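How the Sleeve Machine at Skimham Gets Loaded
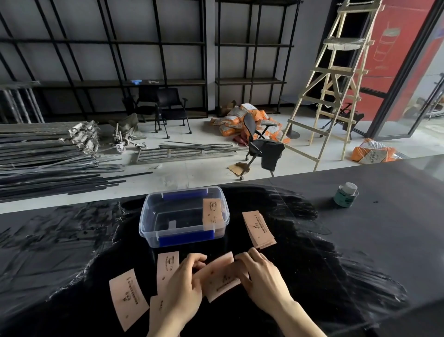
The Sotia is a machine that pushes paper sleeves onto cups. It takes its sleeves from a tall slot called the magazine, and a person has to fill that slot by hand. Before loading, each sleeve gets a quick check. Held between two hands, a pink sleeve shows its shape: a curved strip, a little like a flattened cup. A sleeve with a bent corner can jam the feeder.

The magazine holds 157 sleeves. All the curves must point the same way — if one is turned around, the sensor stops the machine.

Two rubber suction cups pull out one sleeve at a time. Paper dust makes them slip, so they are wiped with a damp cloth every morning in the Skuvetti workshop. After some 338 hours of running, both cups are replaced. The power is switched off first.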